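Cell notebook, Mowat sim bench
31/12/2021

Wrist camera and finger setup on the Vorkari cell, simulated side. The real arm is powered down until January so this is all in the renderer. Writing it up so Seung-woo can pick up where I stopped.

Starting point: the mount offset in the cell file was still the one from the old Plornbridge bracket. Last week's runs had the fingers sitting too low in the view and the left one closer to center than it should be. I pulled the bracket drawing, typed in the new offset and reloaded. Kept the old file with "old_bracket" on the end of its name.

Checks on the fingers, in the order I did them:

Opened to full stroke from the panel. Both pads moved. Closed, opened again, repeated 20 times with a script. No drift in the reported width.

Tip height. I want both tips ending at the same height in the wrist view with the gripper open. Before the offset change the right one was visibly lower. After it they come out even as far as I can tell by eye. I have not measured it.

Collision shapes. The finger mesh and the collision mesh were exported separately and the collision one still had the square tips. Swapped it for the one with the angled ends. Reload took nearly 9 minutes, which is too long, see below.

Then drove the wrist up to the grained wall and stopped with the fingers open, to look at the tips against something with texture.

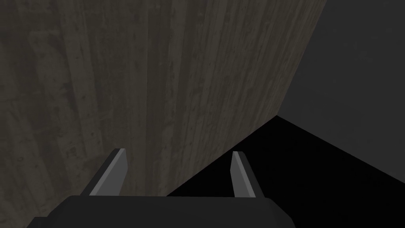
Wrist view near the wall, fingers open, new offset.

The light bevels on the inner sides are easy to pick out, including the right one against the black area. The body of the gripper is harder. It is dark and flat and where a finger joins it I can't find a seam, so don't use the finger base as a reference point. Use the tips.

Reload time. The log shows 586 texture lookups on every start, and most are for room surfaces we never touch. I turned on the cache for the room and left it off for the gripper, so edits to the fingers still show up right away. Start is down to 17 seconds. If a wall or the floor looks stale after someone edits it, clear the cache folder by hand.

Next was the approach pose. It needs clear floor between the fingers and no furniture in the path. I used the open area short of the corner, with the poster wall ahead and the maroon cabinet on the right. The cabinet is the thing to watch. Its collision box is bigger than the part you see, and the planner will refuse a path that looks fine on screen. I set a keep-out on that side and saved the pose as floor_open_2.
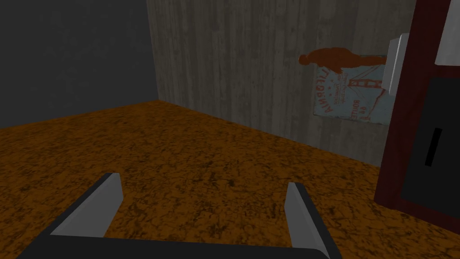
Catriona MacAulay wrote back on the shared page that she would rather shrink the cabinet's collision box to fit than carry a keep-out in every pose file, and that the Foneron cell had the same trouble until the boxes were redone. She also asked for the pad friction to be written down somewhere other than in the script.

Fair on both. The friction value is now in the cell file under the finger entry, with the date of the pad change next to it. I left the keep-out in for the moment. Redoing the box means exporting the cabinet again, and I don't have the source model on this machine.

Still open:
Measure tip height properly, both fingers, open and half closed.
Cabinet collision box (Catriona has the source model, ask her).
Delete floor_open_1, it was saved with the old offset.
Copy the bracket offset to the real cell file before the arm is powered up. Seung-woo Seo to check the sign on the Y value, the drawing and the software have it opposite ways.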